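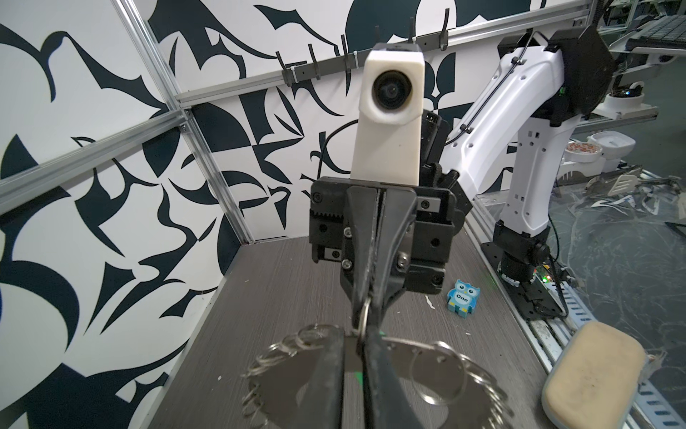 鍵束。銀色の二重リングと平たい金属の札が、ひとかたまりになっている。

卓上小物ギャラリー 鍵と、そのまわりのもの

鍵の収納についての記事を読むと、たいてい同じことが書いてある。定位置を決めましょう、色で分けましょう、札を付けましょう。どれも間違いではないと思う。ただ、それで本当に鍵が見つかるようになるのかとなると、かなり疑っている。札を付けた本人が、札の意味を忘れるからだ。

このページは、Poldaleの作業室で使っている小物の写真とメモを置いておく場所である。便利グッズの紹介ではない。買う気が失せるかもしれないが、それはそれで構わない。写真は少しずつ足していくつもりで、いまのところ一枚しかない。

鍵束について
リングをまとめる方法は昔からいろいろあるが、結局は二重リングに戻ってくる。爪が痛い、開かない、と文句を言いながら使い続けている。Plekitzの差し込み式リングも12個買って試した。最初の週は確かに楽だった。その後、2個が鞄の底で勝手に開き、残りは引き出しの奥に入れたままになっている。「片手で着脱」という売り文句は、鞄の中でも片手で外れるという意味だったらしい。

札について
金属の札は丈夫だというので選んだ。丈夫なのは認める。しかし書き込みにくい。油性ペンは擦れて薄くなり、刻印は頼むと高い。紙の札なら60枚入りの袋が安く手に入るし、破れたら替えればいい。見た目のために金属を選ぶ人を止めはしないが、実用のためと言われると首をかしげる。

青いふくろうについて
机に立っている小さな青いふくろうの置物。白い目で、腹に「One」と印刷されている。「One」があるなら「Two」もあるのだろうと考えるのが普通だと思うが、見たことはない。机に飾りを置くと仕事がはかどるという説も信じていない。少なくとも、こちらの仕事の速さは変わらなかった。それでも、捨てるかと聞かれれば捨てない。

スポンジについて
ベージュに灰色の縁。Flimeroの通販ページには、卓上用のスポンジは3か月で交換と書いてある。売る側が決めた交換時期を素直に守る人がどれだけいるのか知りたい。うちでは、汚れが落ちなくなったら替える。

机と壁について
天板は濃い灰色の木目。濃い色は汚れが目立たないと言われるが、白い紙切れはよく目立つ。写真でもふくろうのそばに一片ある。壁は白地に濃紺の大きな模様で、葉のような曲線と角ばった形が混ざっている。落ち着く柄だという意見には賛成しかねる。鍵を探しているときに見ると、余計に焦る。

フックについて
奥の横桟に黒いフックが5つ、白い結束バンドで留めてある。結束バンドは仮留めだと言う人がいるけれど、仮留めのまま何年も持つ例はいくらでもある。ねじ留めに替える予定はない。鍵をフックに掛ければいいという提案も届いたが、掛ける習慣のない人間がフックを増やしても、フックが増えるだけだと思う。

追記(12月)
Khanの鍵箱はどうかという問い合わせをもらった。使ったことがないので何とも言えない。扉の付いた箱は、その扉の鍵をどこに置くかという話から始めなければならず、いまはあまり気が進まない。試したら写真と一緒に載せる。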